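Sorting Stuff Into Boxes – How It Works and Why Grown-Ups Go On About It
By Inese Vanags, for the Grenmont kids' pages

Got a drawer at home where everything ends up? Batteries, a dead pen, one glove, a lid with no jar. That drawer has not been sorted. Nobody can find the tape in it.

Sorting means putting things into groups. That's it. You do it all day – socks in pairs, forks with forks, blue crayons back with the blue crayons. Let's look at how it's done, mostly with small bottles and little tubs, as those are fun to sort and roll off tables.

What is a compartment?

Big word, simple idea. A compartment is a space with walls around it, inside something bigger. An egg carton has lots. A lunch box might have two. A bin with three compartments has three spaces, so three groups can live next door to each other and not get mixed up.

The walls do most of the work. Put small bottles in one big box, give the box a shove, and they slide all over and tip. Put them in a little space and they've got something to lean on.

First you need a rule

Before you pick anything up, choose a rule. A rule tells you what goes with what. Some good ones:

Color – all the yellow labels together.
Shape – round tubs here, flat boxes there.
Size – tall ones, short ones.
What it's for – art stuff, snack stuff, bathroom stuff.

Same things, different rule, different groups! Try it. A short white tub and a tall white tub go together if your rule is color. If your rule is height, they have to split up.

My friend Hamisi Laizer teaches second grade and he gives his class 40 lids and no rule at all. Just says "sort them." One Monday he got color, size, bumpy or smooth, and "ones I like." All fine. Well, the last one is tricky for anybody else to follow.

Bottles with bottles, tubs with tubs 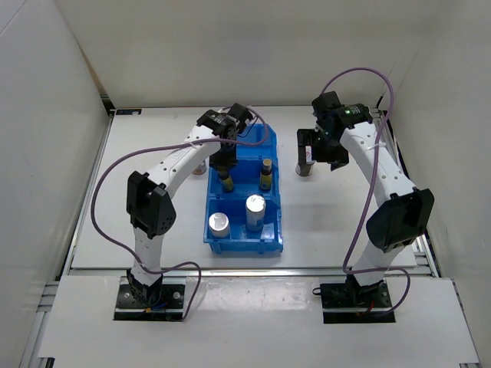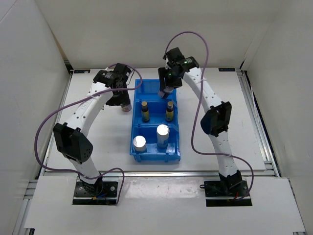 A blue bin with its compartments in a row, and dark bottles with yellow labels sharing one of them.

Little bottles are tall and thin, so they tip easy. Two in a small space can still lean a bit. Doesn't matter much, the wall stops them going all the way over. Wide tubs are steadier. They have a big flat bottom and sit where you put them.

Why leave some space?

Kids always want to fill every gap. (So do I.) But your fingers have to fit in too! If a compartment is packed tight you have to pull three things out to get one. Leave a finger-sized gap and you can grab what you want.

An empty compartment is OK as well. Maybe that group hasn't turned up yet. Stuff keeps arriving in a house, it needs somewhere to go.

Labels help your eyes

A label is a quick message. From across the room you can't read tiny words but you can see a patch of yellow. So color gets there first, then you walk over and read the rest.

Look at the labels in your kitchen next time. Turn them all to face the front – takes a minute, and teh whole shelf gets easier to use.

One rule that is not for playing with: if a bottle might have medicine or cleaning stuff in it, don't touch it. Ask a grown-up to do that part. Even if it looks empty.

Try it yourself

You need: a shoe box, some cardboard, scissors, tape, and a pile of small things. Buttons, caps, blocks, clean empty yogurt tubs.

1. Cut two strips of cardboard as wide as the inside of the box and about as tall. Ask for help if the cardboard is thick.

2. Tape them in so the box has three compartments. They don't have to be the same size.

3. Choose your rule. Say it out loud.

4. Take everything off the floor and put it on a table first. Much easier to see.

5. Pick up one thing at a time. Which space? Put it in.

6. Stuck with something that fits nowhere? Leave it outside the box til the end. Then decide – new rule, or new box?

7. Now get someone else to guess your rule just by looking. If they can't, was it a hard rule or did something land in the wrong place?

Sarita Bansal, age eight, sent us her score from step 5. She sorted 167 buttons and it took 22 minutes, with a break for toast. Her rule was number of holes. Two holes, four holes, and "other."

Words to know

Sort – put into groups
Compartment – a space with walls inside a bigger thing
Label – the words or colors that tell you what something is
Upright – standing straight up, not leaning

Next month: why do lids screw on one way and not the other?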